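## 4. Checking the wrist view before you run a policy

Edem Dramani asked me to write this section down after I'd explained it to him in chat for the third time, so here we go. It assumes you've already installed Putik (section 2) and that the simulator opens without errors. If it doesn't, go back and sort that out first. Nothing below will make sense with a half-working renderer!

What we're doing is loading a scene, parking the gripper over a surface, and making sure the wrist camera gives the policy something it can use. It's dull work, and I skip it about once a year and then lose an afternoon to it.

### 4.1 Load and park

1. Start the simulator with the **Vormont** scene set. The cabinet scenes live in there, along with the counters and drawers.
2. Set the random seed to 47. Any seed works, but all my notes use that one, so if you write to me with a problem we'll be looking at the same layout.
3. Let the physics settle for 500 steps. Don't send arm commands yet.
4. Open the fingers all the way with `grip open`.
5. Move the wrist over the panel fronts with `park --hover`. The arm should stop just short of the surface.
6. Pause the sim and save one wrist view with `snap wrist`.

**Caution:** Pause *before* you snap. If the sim is running, the saved view and the saved joint state can come from different steps, and your logs will disagree with each other in ways that are really hard to spot later.

### 4.2 Read the view

Open the saved view at full size. I look at the fingers first, then at the light, then at the far corner. You want both fingertips in view with a clear gap between them, and enough of the surface showing past them for the edge detector to work with.

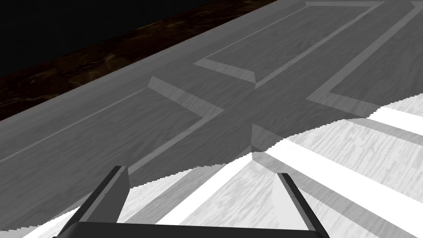 *Wrist view, parked over the beveled panels with the fingers open. Note the stair-stepped edge where the bright area meets the gray.*

That zigzag edge is the thing to watch. The Ceseveo edge detector loves a strong contrast line, and it doesn't care whether the line is a real ridge or just the place where the lighting changes. With the default settings it will happily hand the planner a "ridge" that has no height at all, and the planner will happily try to go around it.

7. Run `edges --overlay` on the saved view.
8. Check that the overlay follows the bevels, especially where the corners come together in a cross.
9. If it also follows the jagged light boundary, turn on `depth_gate` and run it again. This throws out any edge that has no matching step in the depth image.
10. Still there? Raise `shadow_res` one notch and take a new view. The steps get finer and the detector usually loses interest.

**Note:** The grain washes out nearly to white in the bright part. I'd leave it alone for training — a policy that has only ever seen nicely exposed wood tends to fall apart the first time it meets glare. For calibration, though, lower `key_light` to 2 and put it back when you're done. (Please put it back. Aileen Aquino and I once compared two sets of runs for a whole morning before we noticed they'd been lit differently.)

### 4.3 Mask the gripper

The fingers and palm take up a fair bit of the lower part of the view, and you don't want the planner treating them as obstacles.

11. Run `mask --self`. It uses the joint state you saved in step 6.
12. Look along the inner sides of both fingers. If any thin dark strip is left unmasked, grow the mask by a pixel and try again.
13. Save the mask under the scene name.

**Caution:** Masks are tied to how far the fingers are open. If you change the opening, make a new mask.

Once the overlay and the mask both look right, unpause and go on to section 5, where we hook up the Kozłowski planner and finally get the arm to do something.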